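Getting Your Prints Ready for the Clamau Members' Show

The members' show opens in October, and the drop-off desk will take work from 9 in the morning until 6 in the evening. Each member may hand in two pieces. Last year we hung 80 prints and ran short of wall space in the back hallway, so please stick to the limit.

Frames should be plain and no wider than 24 inches. Wood or metal is fine. Clean the inside of the glass before you close up the back, as dust shows badly under the gallery lights. Use two D-rings and wire. We can't hang anything that has only a sawtooth hook or a folding stand.

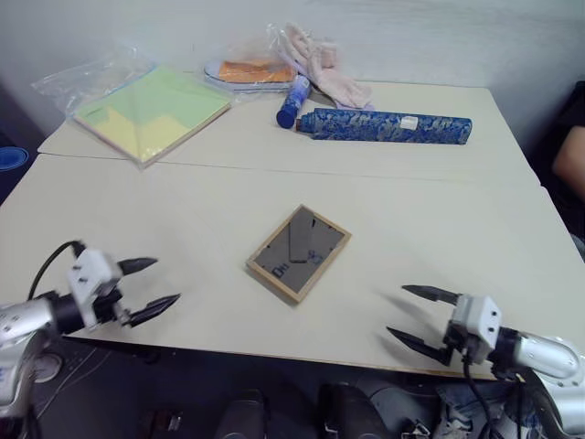
Labels go on the back, in the top left corner. Write your name, the title, the paper and the price, or NFS if you want to keep it. Pencil holds up better than ballpoint on brown backing paper. If you printed on Maruyama paper, put the weight down too. Visitors asked about it a lot last time.

The show budget is 700 dollars, and most of that goes to printing the list of works and renting the lights. Simix Framing on Mill Street is giving members a discount on cut mats through the end of the month. Bring your membership card.

Unsold work can be picked up the morning after the show closes. Anything left after that goes into the storage room behind the darkroom.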